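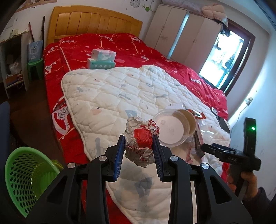 Snack wrappers on the bed, plus a little round tub.

August 17, 2025

So I had my blood pressure checked in June and it came back higher than I'd like, and I've been a bit of a bore about salt ever since. Sorry to everyone who has eaten with me this summer!

It was one of those walk-in checks at the pharmacy in Skodbridge. I only went in for hay fever tablets. The woman behind the counter asked if I fancied having it done while I waited, and I said yes mainly to be polite, and ten minutes later I was walking home with a leaflet and a borrowed cuff in a carrier bag. I had to take readings morning and evening for a week and write them down. The morning ones were fine. The evening ones (after tea, feet up, you'd think I'd be at my calmest) were the ones that crept up.

Anyway, the surgery rang and said no tablets for now, cut down on salt, walk more, come back in the autumn. Fair enough. I don't even put salt on my chips, so I thought that first part would be a doddle.

Then I started reading packets. Oh dear. The bread was worse than the crisps, slice for slice, and I'd never once thought of bread as salty. The soup I have for lunch most days, the Rundo tomato one, I'd have sworn was the healthy option, and half a tin was a serving as far as they were concerned. Who eats half a tin of soup? Where does the other half go?

I've been making my own instead. A big pan does me 67 pence a bowl or so my sums say, and I can throw in whatever needs using up. The first batch tasted of hot water, I won't lie. A squeeze of lemon at the end helped a lot, and so did frying the onions for much longer than I had patience for. By the third or fourth go I'd stopped missing the salt, and now when I have the tinned one it makes my tongue curl a bit.

The walking has been easier. I go along the canal to Manen and back before work, past the allotments, and there's a bench at the halfway point where I sit and eat a banana like a pensioner on a coach trip. My phone tells me the first leg is 2251 steps, and I've become weirdly attached to that number. If I cut the corner by the lock I feel I've cheated.

Things I haven't managed: cheese. I did try. I bought 300 grams of a reduced-salt one and it went in the bin with most of it still in the packet, which I felt bad about. I've gone back to the proper stuff and just grate it finely so it goes further.

I'm still doing the cuff on Sunday-ish evenings when I remember (I bought my own in the end). The numbers are coming down, slowly, with the odd silly one when I've run up the stairs to answer the door. Next appointment is in October and I'll report back. If anyone has a low-salt gravy that tastes of something, please leave it in the comments, I'm getting desperate.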